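Six Tabletops, One Sceptic
A gallery from the furniture testing corner

Jukholm sells its tables with the promise that they "look after themselves". I have owned enough furniture to doubt that. When the company offered us a long loan of the Jukholm worktable, I said yes on the condition that we could use it as a table gets used, with no special cloths and no sending it back for a polish before the pictures were taken. It has been in our back room since March. Teófilo Ñahui has done most of his soldering and gluing at it, Alina Chiriac has cut card on it, and I have eaten far too many lunches there.

What follows is a gallery with a good deal more caption than picture. The samples and offcuts each get a few lines under their own heading, and the table itself gets the most room.

The worktable

Jukholm's brochure has a whole page on the grain. It was shot in low evening light, and in that light I suspect a chopping board from the market would look noble. By mid-morning in a plain room you get a fairer idea of what you are paying for.

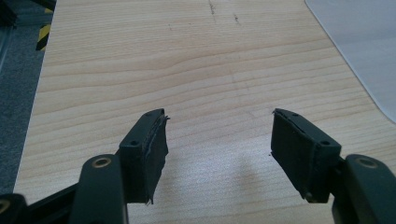
Pale tops are a gamble, and I have never understood why they are sold to people who do things. On a dark surface a scuff can hide for years. On this one, the faint dark marks and scratches are there for anyone who cares to look, along with a slightly darker streak and a few small smudges beside it. None of it is dreadful. I would still call it a used table, and the brochure's phrase was "as new, every day". The grain I will give them: it is fine and wavy, it carries on right across, and it looks better than I wanted it to. We tried a damp cloth on the marks, then a damp cloth with washing-up liquid, then the eraser trick that Alina swears by. I came away with a clean eraser and an unchanged opinion.

Alina disagrees with me about this, and asked for her view to be printed. She thinks marks are what a worktable is for and that I would complain about a table that stayed perfect. She may be right about the second part.

The Fusen oil sample

Fusen make a hard oil finish that is supposed to stop this sort of thing. The tin says one coat. The leaflet inside the tin says two, and the website, when we looked, said to wait for the first to cure and then "assess". We assessed. The offcut we treated went a shade warmer and smelled for 5 days. Water beaded on it nicely for the first week, which is the week most reviews get written in. A mug of tea left overnight in the second month gave us a ring, and the ring is still with us.

Would I use it again? On a shelf, perhaps. Teófilo says a third coat would have done it. There is always another coat.

The Jumeo mat

Jumeo's answer is to cover the thing up. It does work. Glue peels off, knives don't go through, and the wood under it stays as it was. My objection is that you pay for a handsome table and then spend your days looking at a mat. It also curled at one corner within a fortnight, and I have been putting the tape dispenser on it ever since.

The mat costs 30 in the shop, before delivery. Anyone thinking of buying the table should add that to the price in their head, as the shop certainly won't.

The Furtună offcut

Furtună is a small joinery that sells boards by the length, with no brochure at all. I asked for something pale and cheap and was sent an offcut with 3512 pencilled on the back, which may be a stock number or somebody's sum. We knocked it about for 6 weeks in the same room, with the same glue and the same lunches.

It came out looking much like the Jukholm. A dent near one end was my fault. I sanded the worst of it on a Monday evening with a scrap of paper and a cork block, and after that you had to tilt the board to find where it had been. I was pleased with that, and then annoyed, because sanding the Jukholm is listed among the things that end the warranty.

The legs

I had expected to grumble about these and can't do it with much force. The table doesn't wobble. It did wobble for the first few days, until Teófilo went round with the key and tightened everything the instructions had told me to tighten. The feet have felt pads, one of which has already come off and been glued back on. I am told the glue is good.

The cleaning spray

It came free with the table. It smells of lemons and does what warm water does.

Where we've got to

We are keeping the table until the loan runs out, and Alina has asked what it would cost to buy it after that. I have asked for the price of a used one. Jukholm replied that they don't sell used ones, and that ours would be offered as "ex-display". I wrote back to ask whether that included the scuffs, and I'll add the answer to this page when it comes.

If you have lived with any of these finishes for longer than a year, write in. I would especially like to hear from anyone who managed Fusen with two coats and no rings, and I'd like to know what you were drinking.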